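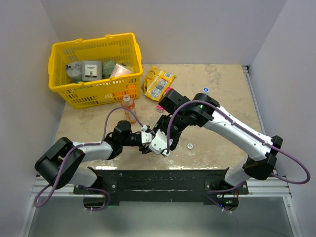
Frequently asked questions: the Kelleslow Basket Service

This website uses cookies to remember your preferences. Accept | Manage settings

Who may use the service?

The Basket Service is open to all residents of Kelleslow and Grollholm who hold a valid household card. More than 2117 cards are currently in issue. Applications may be made at the Plattner Street desk, and a card is normally ready the following morning.

What may be placed in a basket?

A basket may contain packaged dry goods, snacks, bottled drinks, boxed items and small household articles. Fresh fruit and vegetables are accepted if they are whole and clean. Frozen goods, alcohol and medicines cannot be handled under any circumstances.

How many items may one basket hold?

The limit is 14 items. Items must sit below the rim so that both handles can be raised freely. Anything left over should be placed on the table beside the basket and mentioned to a member of staff, who will issue a second basket if one is available.

In what order should items be packed?

Boxes and other firm items should go in first and stand upright against the sides. Printed labels and codes should face outwards or upwards where possible. Soft packets go in last. Crisps and similar snacks are easily crushed and may be carried separately.

How should bottles be packed?

Bottles must have their caps fully closed. Please stand them upright at one end of the basket. A bottle which arrives without a cap will be set aside and cannot be passed on to another household.

I have found a loose bottle cap. What should I do with it?

Loose caps should be left on the table or handed in at the desk. They should not be fitted to another bottle, even where the size appears to match. Caps which are not claimed by closing time are sent for recycling.

Can cups, vases and other decorated items be included?

Yes, provided that they are clean and free from chips. Each item should be checked on all sides before packing, including the base and the lower edge.

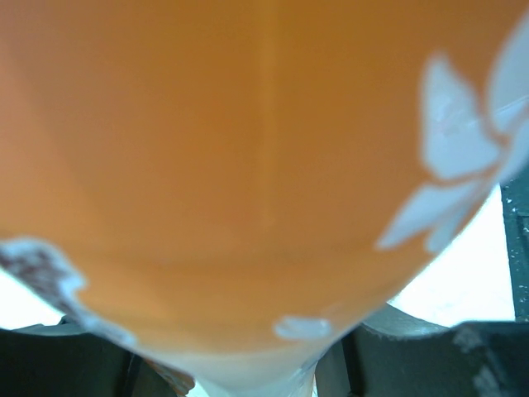
Worn or uneven decoration does not prevent an item from being accepted, although it should be noted on the packing slip. Glazed and painted pieces should be wrapped in two sheets of paper and kept apart from bottles. If you are unsure whether a piece is ceramic or plastic, please treat it as breakable.

May I use my own bag or basket?

Your own bag may be used to take items home. Packing on the premises is carried out in the baskets provided, which remain the property of the service. Baskets taken away in error should be returned within two days.

What happens if something is missing or damaged?

Please keep the packing slip and report the matter to Ms Xóchitl Bermúdez at the service desk, giving your card number. Where a breakable item was not wrapped as set out above, the service may be unable to replace it.

When can baskets be collected?

Collection is from 9.30 am to 4 pm. Baskets which have not been collected by 4 pm are unpacked and the contents returned to the shelves. Cardholders who need a later time should write to Mr Elikem Arthur, Collections Officer, at Room 143.

Last updated: September

© Kelleslow Basket Service | Contact us | Accessibility | Back to top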